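Court orders Nutix to run notices on Plirken nicotine pouch claims

A county court in Drovirstead has ordered Nutix to publish notices stating that its Plirken nicotine pouches were sold with health claims the company could not support. The order was entered Thursday and applies to store displays, printed mailers, and the product website.

The case concerns two statements used in Plirken advertising. The first said the pouches were "gentle on gums." The second said that regular users would take in less nicotine over a full day than they would from other oral products. The court found that Nutix had no adequate testing behind either statement at the time the ads ran. It did not rule on whether the pouches are more or less harmful than other nicotine products, a question neither side had asked it to decide.

Nutix must stop using both statements and any wording with the same meaning. It must also keep records of where each notice appears and give the court copies on request.

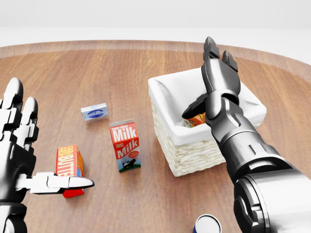
What the notices must say

The text is set out in an attachment to the order and may not be changed. It states that Plirken contains nicotine, that nicotine is addictive, and that the company advertised the product without adequate evidence for its claims about gums and daily intake. Nutix had asked for the word "adequate" to be replaced with "complete." The request was denied.

Printed notices must use black type on a white background and may not share a page with a coupon, a price offer, or a picture of the product. On the website, the notice has to load before the product list and stay on screen until the visitor closes it. Store notices go at the register or on the shelf where the pouches are kept.

The order covers 138 stores. Each has to display the notice for 60 days, counted from the date it is first posted. A store that stops carrying Plirken during that period must still leave the notice up until the count is finished. Nutix pays for printing and delivery.

Much of the hearing dealt with a product test that Nutix bought from Heydari, a contract laboratory. The test enrolled 200 adults and ran for 4 weeks. It measured how many pouches each person used per day and asked for a self-rating of gum comfort. There was no dental exam and no comparison group, and blood nicotine was not measured. The court said the results could describe how people used the product but could not support a statement about intake or gum condition.
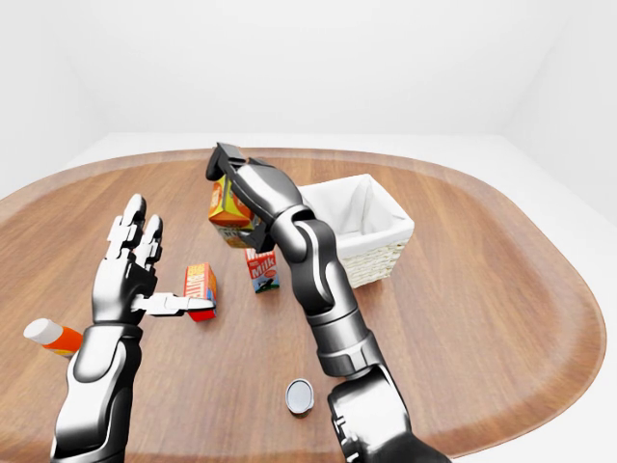
Heydari said in a letter filed with the court that the test was designed as a use survey, that its final report listed those limits on the first page, and that it had not reviewed the advertising before it ran. The laboratory is not a party to the case and is not bound by the order.

Nutix argued that "gentle" is a general term of opinion and that buyers would not read it as a medical claim. The court disagreed, noting that the phrase appeared next to a line drawing of teeth and gums in the mailers and under the heading "Test Results" on the website.

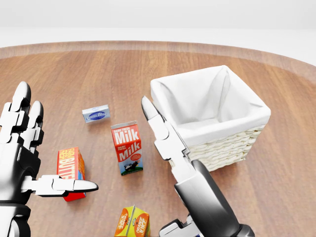
Next steps

Nutix has to file a posting schedule before the first notices go up. The schedule must list each store by address and give the delivery date for the printed material. County inspectors may visit stores without warning, and a missing notice restarts the display period for that location.

The company may appeal. An appeal would not pause the ban on the two statements, but Nutix could ask for a delay in posting the notices while it is heard. A separate claim for refunds to buyers remains open and is set for a first hearing in June. 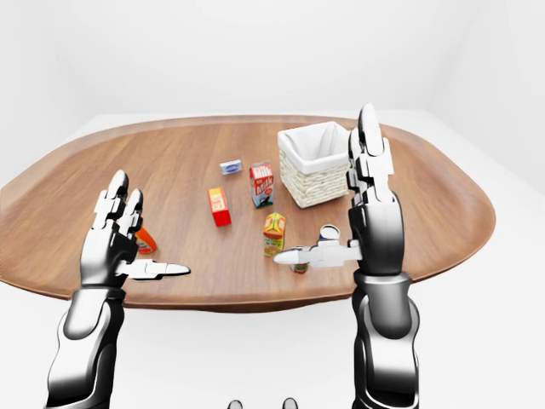 Oval wooden table in a white room, with two robotic arms. Computer rendering.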